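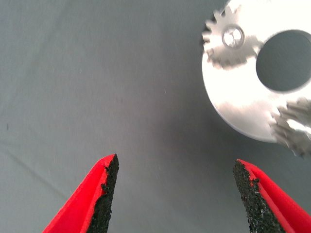

Toile grise mate, avec un faux pli en bas à gauche.

Accueil > Ateliers > Couture et textile > Entretien

Ce site utilise des cookies pour mesurer son audience. Accepter | Refuser | Paramétrer

Effacer les faux plis d'une toile avant la coupe

Un tissu resté plié plusieurs mois garde la marque du pli. Si l'on coupe par-dessus, la pièce perd quelques millimètres et les coutures ne tombent plus en face. La méthode convient au coton, au lin et aux mélanges courants. Pour la laine, voir la fiche séparée.

Matériel

Un fer à vapeur, une pattemouille en coton blanc, un vaporisateur d'eau, une brosse à vêtements, une table couverte d'un molleton. J'utilise le molleton Jistik, mais une vieille couverture pliée en deux convient aussi.

1. Brosser

Étalez la toile à plat, endroit dessous, et brossez dans le sens de la chaîne. Une poussière oubliée sous le fer chaud peut s'incruster et laisser une tache.

2. Tester

Repassez d'abord un coin de lisière. Si le tissu brille ou fonce, baissez le thermostat d'un cran.

3. Humidifier

Vaporisez à 30 cm de distance, uniquement sur le pli, et laissez pénétrer 10 minutes. Le tissu doit être frais au toucher, sans goutte apparente.

4. Presser

Posez la pattemouille, puis le fer, sans le faire glisser. Comptez 12 secondes, soulevez, passez à la zone suivante. Un pli en biais se travaille toujours dans le droit fil – suivre la diagonale détend la toile et la fait gondoler.

5. Laisser refroidir

Ne déplacez pas le tissu avant complet refroidissement. Sur un lin épais, il faut parfois près d'une heure.

Si la marque persiste

Mélangez une cuillerée de vinaigre blanc à un verre d'eau, humectez la pattemouille et recommencez l'étape 4. Rafferty Greenberg préfère laver la pièce entière à 30 °C, ce qui règle aussi la question du retrait.

Rangez ensuite la toile roulée sur un tube en carton, jamais pliée.

Classé dans : Couture, Repassage, Pas à pas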